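Sat 2 May

Kitchen day. Bench work parked, Pitero order not here anyway so no point sitting waiting for it. Writing this up as I go, excuse the mess.

Reason for the whole thing: the small fridge smelled again on Thursday and two people had lunch go missing at the back of the shelf. Plan was to empty it, wipe down, decide what lives where, and write it on the wall so we stop having the same talk every month. Su-chen drew up a layout back in March, never put up. Found it under the kettle tray. Mostly still good, I've changed bits.

Started 3 pm, later than planned. Power off at the wall, door open, everything out into the Skidside crate with the ice packs. Crate is a tight fit for what we had - taller stuff had to lie down, not ideal for cartons, one leaked a little at the cap. Wiped the crate after. If we do this again bring the second crate up from the store first.

Threw out:
- yogurt, two, both well past
- half an onion in foil
- salad bag, liquid at the bottom
- a jar of something red with no label. Opened it. Closed it.
- mustard with the crusted lid (there is a newer one)

Kept, to be claimed: a block of cheese in wax paper, the Brudgate pickles, one lunch tub with blue tape on it. They're in the crate with a note. End of the week then out they go.

Shelves: glass one lifts out if you tilt the front up first, then pull. Do NOT pull straight, it catches at the back and you think it's stuck. Washed in the sink with warm water and a bit of dish soap. Let it come up to room temp before the hot tap goes anywhere near it. Door bin unclips upward, was stickier than the rest of the fridge put together. Soaked it while I did the walls.

Walls and floor: 3000 ml warm water in the bucket, baking soda by the spoon till it felt slippery, old tea towel. 700 ml left over at the end so make less next time. Drain hole at the back was blocked with a bit of label, cleared with a cotton bud. Door seal was worst along the bottom fold. Toothbrush. Dried everything with paper towel, then left the door open while I had a coffee.

Power back on, shelf in, gave it a while to get cold, then started loading. Milk and juice cartons up on the glass shelf, toward the back. Tubs with lids go low down. Meat in a clear box, always, no exceptions, so we can see what it is without opening it.
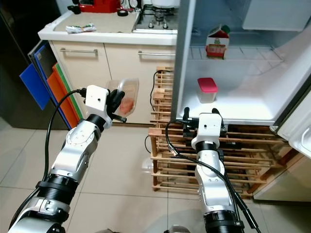
**Storage rules (draft 2)**

Carton on the glass shelf, little lidded tub on the floor of the compartment, meat box going in after. Plenty of air round it all for once.

1. Upper shelf - cartons and anything tall. Stand them up. Caps tight.
2. Floor of the compartment - closed tubs only. No bags, no foil parcels, no plates with a second plate on top.
3. Raw or cooked meat - clear box with a lid, on the floor and never above someone else's food. Cooked and raw not in the same box, I shouldn't have to write that.
4. Door bin - sauces and small jars. One of each thing. Check before you buy mustard.
5. Name and day on everything. Masking tape and the marker are in the top drawer with the tea spoons. No name = anybody's till Friday, bin after.
6. Spills get wiped by whoever sees them.

Su-chen's version had a rule about smelly cheese. Left it out, double bag it and we'll be fine.

The rack: fridge is on the pale slatted wood one and I'd like it to stay there. Good height, you don't have to kneel to see the bottom of the compartment. But check the level every so often. Put the short spirit level on the top today, leaning a touch toward the hinge side, so the door wants to drift open by itself. Folded card under one foot for now. Proper fix is a thin shim, ask at Muriithi when someone is next over there, they usually have offcuts by the door. Don't put wieght on the rack in front of the fridge either, people have been resting shopping on it.

Thermometer: cheap dial one in the middle of the glass shelf. Took an age to settle. Left the knob where it was, will look again Monday before anyone opens the door and write the number on the sheet. If it's too warm turn up one click and wait a day, don't crank it all the way, last time we froze the milk.

Tubs. We are short of clear ones. Lots of bases, not many lids, and half the lids are warped from the dishwasher. Matched what I could on the counter, the rest is in a bag for recycling. Want a pack of 100 labels and some decent stackable tubs, all one size, so the lids swap. The ones from Pitero were ok but brittle at the corners. Add to the order, or phone if it's already gone.

Left to do
- print rules, tape inside the cupbaord door above the kettle
- shim for rack
- second crate up from the store
- new sponge, the old one is done for
- wipe the top of the fridge, forgot, it's gray up there
- ask about the blue tape tub before somebody eats it

Bucket rinsed and upside down by the sink. Towels on the radiator, please put them back if you're in before me. Crate still has the unclaimed stuff in it, ice packs need swapping tonight - Su-chen said she'd do it on her way out.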